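2019-12-21

**Cell check after gripper fault, Munescombe, simulation build**

Run through before the pick task is released again. The fault: on run 135 the gripper closed on the rim of the mesh cup and the arm carried on with the lift. The force limit should have stopped it and didn't.

- [x] Emergency stop input halts the arm in the simulator. Tested 2 times, once at full reach.
- [x] Speed cap set to 50 mm/s for the last part of the descent. It was missing from the config after the August update.
- [ ] Force limit active while the gripper is closing. **Fail.** The limit is read at start-up and then overwritten by the Cirno settings file. Raised as ticket 424.
- [x] Fingers fully open before descent. The wait is now in the script. Before, the arm could start down while they were still moving.
- [x] Cup position matches the position in the task file.

Comment on approach height: the arm should hold over the cup with the fingers apart and the marker cap between them, touching neither. We paused it at this point on each test and checked the clearance by eye and in the contact log. 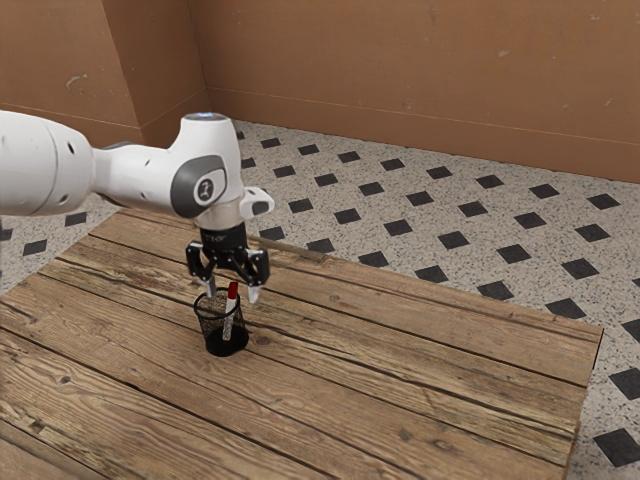

The log showed no contacts at the hold position. Contact with the rim only starts if the gripper is rotated from its taught angle, and the planner is still allowed to do that. Lock the wrist angle for now.

- [x] Wrist angle locked in the task file.
- [ ] Lift cancelled if the cup moves with the marker. Not tested, needs the force limit working first.
- [ ] Table edge and walls included as collision objects. Table is in. Walls are not.

**Result:** not released. Don't copy this build to the Clurosberg cell until 424 is closed and the open items are ticked.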